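Print this story | E-mail this story

The Long Way Round: Learning to Love the Slow Ferry to Haledero

By Aroha Merrick

The boat leaves Trellinport at ten past six in the morning, and if you stand on the upper deck with a paper cup of tea you get the whole harbor waking up under you. Gulls, bread vans, somebody hosing down the fish steps. I had meant to take the fast boat, like everyone else. I missed it, bought a ticket for the slow one, and I've been telling people about it ever since!

The slow ferry calls at every landing on the way up the sound. Some of them are proper villages with a store and a church. Brunton is a ramp, a shed and a phone box. On my trip the crew swung a crate of seed potatoes ashore there, took on a bicycle and a very calm goat, and we were moving again before I'd found my gloves.

Ragnvald Nordin has been purser on the route for 2 captains and one complete change of engines. He keeps the timetable in his shirt pocket and hardly looks at it. "You learn it by the smell," he told me. "Kelp is the narrows. Woodsmoke is Brunton. When you smell frying onions, that's us, that's lunch."

And what a lunch! The galley is the size of a closet and Kylie Hoani runs it with the door propped open so she can talk to the line. There's fish soup with dill, thick brown bread, and an onion pie that sells out before the second landing in summer. She makes the pastry with lard and won't be argued with on the subject. Get in early, take the corner table on the port side (it has the heater under it), and hold on to your bowl when you pass the headland.

The boat carries 239 passengers when full. It was nowhere near that in April, when I went back for a second trip with a better coat. I had a whole bench to myself and spent most of the afternoon watching the hills go from brown to blue while two men across the aisle played a card game I never did work out. One kept slapping the table. The other kept winning.

Past the narrows the sound opens up and the wind gets serious. Go outside anyway. The cliffs on the north side are streaked white with nesting birds, and the noise reaches you well before the smell does. Ragnvald cuts the music on the speakers for this part, which I thought was lovely of him.

Haledero itself comes up late, tucked behind its own small island, all tin roofs and steep lanes. I stayed at a boarding house above the chandlery, in a room with a sloping floor and a window that looked straight down on the pier. Walk up to the old signal station if your knees are willing. There are 72 steps at the top end of the lane, then sheep, then sky.

The slow ferry sails daily from spring until 4th October, then drops to a winter timetable posted at the Trellinport ticket office. Bicycles go free. Bring cash for the galley.

We use cookies to remember your reading preferences. Accept | Manage settings

Reader comments

Murray McPhee
My parents took us on this boat every summer and my sister was sick every time at the headland. I'd still go tomorrow. Glad the onion pie survives.
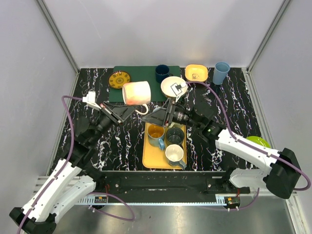

Tuấn Châu
Does anyone know if you can break the journey at Brunton and pick up the next day's boat on the same ticket? I'd love to walk the shore path from there with my dad, and the website only shows the through fare.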